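The Gilmartin Road Allotment

The dispute over the hedge began in July, when Pádraig Flanagan came home from the dentist and found it eight inches shorter.

He stood in the driveway with half his face asleep and looked at it. It had been a bad hedge for as long as he'd owned it, leggy at the bottom and bald on the side that faced the road, but it had been a bad hedge up to his chin, and now it was a bad hedge up to his armpit. He could see straight into the Fukuda kitchen. Haruna Fukuda was in there eating a peach over the sink. She waved.

He waved back, which he later felt had weakened his position.

The two houses sat at the bottom of Gilmartin Road in Drillside, a town that had once drilled for something and now mostly had parking. The houses were twins, put up in the same summer by a builder who had believed strongly in beige. What separated them was the hedge, and what nobody had settled in forty years was which of them owned it. The deed to number 1008 said the line ran "along the planting." The deed to the house next door said the same thing, in the same typewriter. Each previous owner had taken this to mean that the other one should do the trimming.

Pádraig wrote a letter. He wrote it that evening, with the feeling returning to his lip in patches, and it was a good letter. It used the word "heretofore." He folded it, walked it around the end of the hedge and put it in her mailbox, and then worried all night that this was a federal offense.

Her answer came the next day on the back of a grocery list. It said: *I thought you cut it. I was going to thank you. H.*

And under that, because she was economical with paper: *eggs, dish soap, the good crackers.*

He read it standing up and then again sitting down. If she hadn't cut it and he hadn't cut it, then somebody had come down to the dead end of Gilmartin Road in the middle of a weekday, taken eight inches off a hedge of no distinction, swept up after themselves, and left. He found this much more upsetting than a neighbor. A neighbor you could write to.

They met at the hedge to discuss it. She had brought the good crackers. She was a retired proofreader who had spent thirty years on the owner's manuals for Skistosar snowblowers, and she looked over the cut the way she must have looked over a page, starting at the top left.

"It's very level," she said.

"It's extremely level," said Pádraig, who had noticed this and resented it. Nothing on his property had ever been level. He kept a marble in the kitchen drawer to show people.

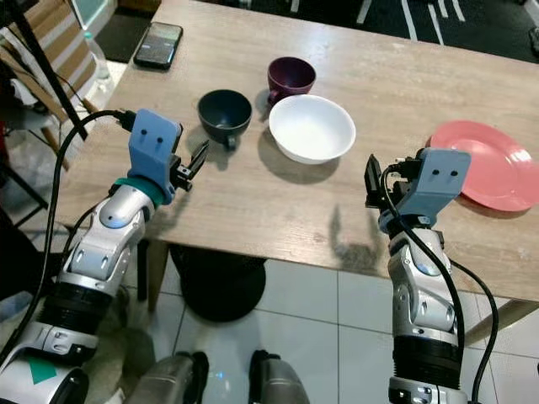

The Investigation

They began with the obvious suspects. The water company denied everything. The electric company put Pádraig on hold for long enough that he made a soup. The town of Drillside referred him to its Department of Vegetation and Curbs, where a young man took down the address, asked him to spell "hedge," and assigned him case number 2682.

"Are there really that many?" Pádraig asked.

"We started at 2500," the young man said. "It looked better."

Haruna went at it from the other end. She walked up the road ringing doorbells, and came back with a jar of pickled beans, a long account of somebody's knee, and one solid piece of evidence. The woman at the corner had seen a van. It was white, or had been, and it had said Travach on the side.

Travach turned out to be a landscaping outfit from two towns over. Pádraig called them with his pen ready. He had already drafted the second letter, in which "heretofore" appeared twice. The man who answered was cheerful and chewing something.

"Sure, we did that one," he said. "Hundred and eighty-one dollars, hedge and haul. I've got it right here. It's paid."

"Paid by whom?"

There was a rustle, and more chewing.

"It's a standing order. Every ten years, it says, take it down eight inches, send no bill. Fellow paid for it in advance. Name of, I can't read this. He had your place. Or he had the other place. It says 'along the planting.'"

Pádraig put the pen down. He asked whether there was a phone number for the man, and there was, but it had only six digits.

He reported all this over the hedge that evening. It was easy to do, at the new height. Before, they had conducted what relationship they had by voice alone, mostly on the subject of trash pickup, and he had pictured her as a good deal taller.

"So there was one owner," said Haruna, "who just wanted it done and didn't care whose it was."

"Apparently."

"What a strange man."

"I'd like to know what he was after," said Pádraig.

She considered it and ate a cracker. Across the road a sprinkler came on and began watering the asphalt, as it did every evening.

"When's it due again?"

"Ten years. I'll be eighty-four."

"I'll be eighty-six," she said. "We'll want it lower by then anyway."

He went in and tore up the second letter, though he kept the first page, which had some nice phrasing. In the morning there was a new grocery list in his mailbox. It had a peach on it, and a question mark, and she had corrected his "heretofore" to "until now."

Contact the editors | Copyright remains with the author | Back to top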